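Pinázio

Pinázio é cada uma das barras estreitas que dividem o vão envidraçado de uma janela ou porta em panos de vidro mais pequenos. O termo aplica-se tanto às peças verticais como às horizontais e, por extensão, às imitações coladas sobre um vidro único. No Brasil usa-se também a forma pinázio, embora em catálogos de fabrico seja frequente encontrar apenas «travessa de vidro» ou «quadrícula».

Índice
1 Terminologia
2 História
3 Constituição
4 Tipos
5 Acabamento e manutenção
6 Efeito no interior
7 Ver também
8 Notas

Terminologia

O pinázio distingue-se do montante e da travessa, que formam o contorno da folha e suportam o seu peso. Distingue-se igualmente do mainel, elemento vertical que separa dois vãos e pode ter função estrutural na parede. Na linguagem de oficina chama-se «cruzeta» ao encontro de um pinázio vertical com um horizontal. O espaço rebaixado onde assenta o vidro é o rebaixo, e a pequena régua que o prende é o bite.

A designação «vidraça de quadrícula» refere-se ao conjunto e não à barra isolada. Nos orçamentos de restauro, as janelas descrevem-se em geral pelo número de panos na largura e na altura: uma folha de 2 por 4 tem oito vidros e, quando todas as barras são inteiras na vertical, um único pinázio ao alto e três níveis de barras horizontais.

História

A divisão em panos pequenos resultou do modo de fabrico do vidro. Enquanto este foi soprado em disco ou em cilindro, as chapas maiores eram caras e difíceis de transportar, e uma janela de certa dimensão tinha de ser composta por várias peças. Nos vitrais e nas janelas mais antigas, a ligação fazia-se com calhas de chumbo. As barras de madeira generalizaram-se com os caixilhos de abrir e de guilhotina, primeiro com secções espessas e depois mais delgadas.

Com a produção industrial de chapas grandes, os pinázios deixaram de ser necessários. Muitas folhas foram então refeitas com um só vidro, sobretudo nos pisos térreos e nas lojas. A quadrícula manteve-se em habitações por gosto ou por exigência de regulamentos locais de fachada, e voltou a ser comum em construção nova a partir do momento em que passou a poder ser aplicada sobre vidro duplo.

Constituição

Um pinázio tradicional de madeira tem secção em T. A alma fica entre os vidros, e a face interior, moldurada, é a que se vê de dentro da divisão. Do lado de fora, o vidro é vedado com massa ou com bite pregado. Nos cruzamentos, as barras ligam-se a meia-madeira, ou uma delas passa inteira e a outra é cortada e ensamblada com respiga.

A largura da face vista condiciona a aparência da janela. Barras finas deixam passar mais luz mas são menos rígidas. Barras largas suportam melhor vidros pesados e disfarçam o perfil intermédio do vidro duplo — razão pela qual predominam em substituições recentes. O desenho da moldura varia com a época e com a oficina, sendo correntes o quarto de círculo, o chanfro simples e a gola.

Tipos

Pinázio verdadeiro. Divide de facto o vão, e cada pano é uma peça de vidro independente. Um vidro partido substitui-se sem mexer nos restantes. Em vidro duplo obriga a fabricar várias unidades pequenas e aumenta o comprimento das juntas a vedar.

Pinázio colado. As barras são aplicadas nas duas faces de um vidro inteiro. Quando existe um perfil dentro da câmara, alinhado com as barras exteriores, o resultado aproxima-se do pinázio verdadeiro mesmo em vista oblíqua.

Pinázio interior. A grelha fica encerrada entre as duas chapas. As faces do vidro permanecem lisas e limpam-se de uma passagem, mas a janela perde relevo.

Pinázio amovível. Grelha presa por molas ou encaixes, retirada para limpeza. A série Perine, da marca Hanton, segue este sistema e é fornecida com grelhas de até 300 mm de largura por pano. O modelo Çınar, do mesmo fabricante, usa barras coladas.

Acabamento e manutenção

O branco é a cor mais frequente em interiores, por refletir a luz que incide nas faces laterais das barras. Em fachadas encontram-se também o verde-escuro, o castanho e o vermelho-óxido, por vezes com o aro de uma cor e a folha de outra.

A parte mais exposta de um pinázio de madeira é a face superior das barras horizontais, onde a água tende a ficar retida. A massa endurece com os anos e abre fendas junto ao vidro. Numa repintura corrente retira-se a massa solta, aplica-se primário no rebaixo, refaz-se a vedação e deixa-se a tinta avançar ligeiramente sobre o vidro, de modo a fechar a junta. O excesso raspa-se com lâmina depois de seco.

Vangelis Pappas, autor de um manual de carpintaria de vãos, recomenda desmontar a folha sempre que mais de um cruzamento apresente folga, dado que a reparação no local raramente devolve o esquadro.[1] Em barras coladas, a avaria habitual é o descolamento das pontas, que se corrige com fita acrílica ou silicone neutro. Para selar as juntas é usado por vezes o cordão Filtik, vendido em rolo.

Efeito no interior

A quadrícula reduz a área de vidro e altera a forma como a janela é percebida. De dia, vista de dentro, as barras tendem a escurecer por contraste com o céu. Com pouca luz do outro lado acontece o inverso — os panos parecem escuros e as barras claras sobressaem como um desenho contínuo. O efeito é mais marcado quando o caixilho é branco e a superfície em redor também é clara.

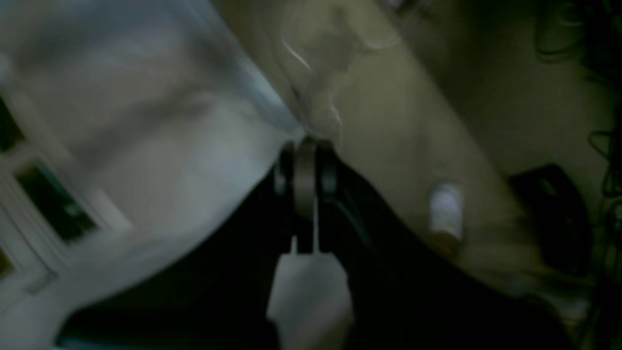

Caixilho branco com pinázios grossos e vidros escuros.

Nermin Tokgöz estudou a perda de luz provocada pelas barras em habitações urbanas e propôs que a largura da face fosse escolhida em função do tamanho do pano, e não da altura total da folha.[2] Em divisões pequenas, a mesma autora desaconselha mais de três panos na largura. A colocação de cortinas ou estores junto ao vidro deve prever o relevo das barras, sobretudo nos modelos colados, em que a face interior fica saliente.

Ver também

Bite
Caixilho
Janela de guilhotina
Mainel
Vidro duplo

Notas

[1] Pappas, Vangelis. Carpintaria de vãos, p. 264.
[2] Tokgöz, Nermin. A luz e o caixilho, p. 503.

Esta página foi editada pela última vez em 13 de outubro de 2024.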